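연말 파티 개장 전 안전 점검표 (코멘트 포함)
장소: 트라스베르그(Trasberg) 메인홀, 2층 라운지, 옥상 테라스

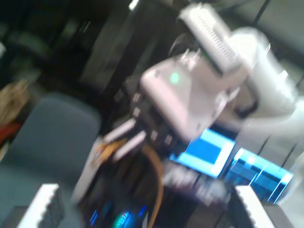 올해 송년 파티도 드디어 코앞이네요! 점검은 2023년 11월 17일 금요일 오후에 층별로 돌았고, 항목마다 제 메모를 달았습니다. 다른 공연장이나 파티룸 운영하시는 분들도 마음껏 가져다 고쳐 쓰세요.

1. 비상구와 통로
[적합] 메인홀 비상구 2곳 모두 안쪽에서 밀면 바로 열림.
[보완] 2층 라운지 계단참에 접이식 의자가 쌓여 있음. 당일 오후까지 창고로 이동.
[적합] 유도등 전체 점등. 조명을 다 끄고 봤는데 정말 잘 보입니다!

2. 수용 인원
[적합] 입장 계수기 작동.
[보완] 옥상 테라스는 동시 30명까지. 안내판 글씨가 너무 작아서 다시 뽑기로 함.

3. 전기, 음향, 조명
[적합] DJ 부스 누전차단기 시험 버튼 정상.
[보완] Dekex 스피커 전원선이 바닥을 가로지름. 케이블 덮개 필요. 작년에 제가 여기 걸려 넘어질 뻔했어요.
[적합] 무대 상부 조명 안전고리 체결 (리허설 날 사다리 올려서 한 번 더!)

4. 바
[적합] 제빙기 주변 미끄럼 방지 매트.
[보완] 깨진 잔 전용 수거통이 하나뿐. 라운지 바에도 하나 더.
[적합] 무알코올 메뉴와 무료 생수 비치. Mfaume 생강 음료는 꼭 드셔 보세요, 진짜 맛있습니다.

5. 화기와 특수효과
[적합] 소화기 압력 게이지 녹색 범위. 다음 자체 점검은 3월.
[불가] 실내 불꽃 분수. 테이블 초는 LED로 전부 교체했는데 분위기가 오히려 더 좋아졌어요!
[보완] 종이 꽃가루는 자정에 한 번만, 계단 쪽으로는 쏘지 않기.

6. 응급 대응
[적합] 구급상자 2개, 위치는 물품보관소와 옥상 입구.
[보완] 야간 근무자 연락망에 Jerndale 경비팀 새 번호 추가.

보완 항목은 리허설 전날 다시 확인합니다.
점검자: 에르달 빌긴(Erdal Bilgin)

댓글 3

밤부엉이
케이블 덮개는 고무로 된 걸 추천해요. 플라스틱은 구두 굽에 금방 깨지더라고요.

소극장지기
저희도 꽃가루 때문에 계단에서 미끄러진 분이 계셨어요. 그 항목 그대로 가져갑니다. 감사합니다!

mini_k
물품보관소 보관료 올해도 2000원인가요?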